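Soon-im Ra lights up when you ask about multimeters. "I learned on one with a stiff old dial, and I still love that click!" she says, laughing.

Every Tuesday she sorts the shared meters at Tendale, the repair club she joined in December.
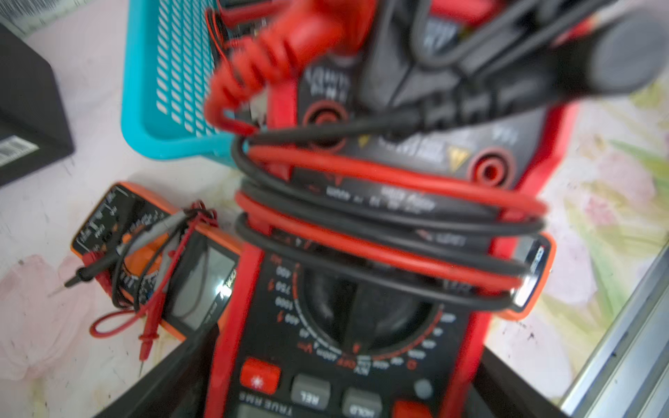
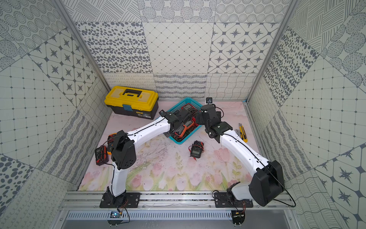 Her favorite habit is wrapping the leads around the body before a meter goes away. "Then you grab one and you've got everything." Next she wants to teach beginners to check a fuse, and she already has two signed up.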